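The robot can have my desk, when it can do my desk

Every January I clean my desk and every January somebody sends me a video of a robot folding a towel. One towel. Flat table, good light, nothing else in the room. And then the comments, "so it begins," etc.
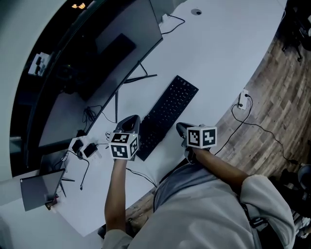 So. Desks. I'd take a desk over a towel as a test any day. A towel is one thing. A desk is cords, and cords are the whole problem. Which one is the monitor, which one charges a phone you don't own anymore. Pull the wrong one and the afternoon is gone. I do this by feel, half the time with my head under the thing, and I still get it wrong.

Can a machine do it yet? No. Not in a house, not for money a normal person has. I'll say it plainly becuase the brochures won't.

The shop floor is another story, sort of. I did 7 years at Nunivside, packing and then line lead, and we had arms that put the same part in the same tray all shift long. Great at it. Never sore. But the part came in facing the same way every time, and that was somebody's job, upstream, turning parts around. Mavis Kasprzak did that job. She used to say the robot was the easiest coworker she ever had to babysit. When the supplier changed the box liner the arm was down most of a morning and Mavis packed by hand. 2,521 units on the shift sheet that day, I remember the number since it got circled in red.

What I do believe in is the slow way. People doing the chore with grippers in their own hands, over and over, so the machine has something to copy. Boring work. Put the keyboard back where it goes, wrap the cord, plug the thing in, do it again crooked. I trust that a lot more than a launch event. But is 1,000 tries enough? 2,000? For one desk maybe. Then you move the desk.

Brovomier says their home unit will "handle light tidying." Light tidying! Ask what happens with a power strip behind a table leg. I asked, twice. Got a newsletter.

And price, and who fixes it, and where does it stand when its not working. My kitchen has room for a broom.

I'm not against any of it. Give me one that can get behind a monitor, find the dead cord, pull only that one and leave the rest running. I'd pay real money. Until then its me and a flashlight and a bag of twist ties, and I still haven't done the drawer.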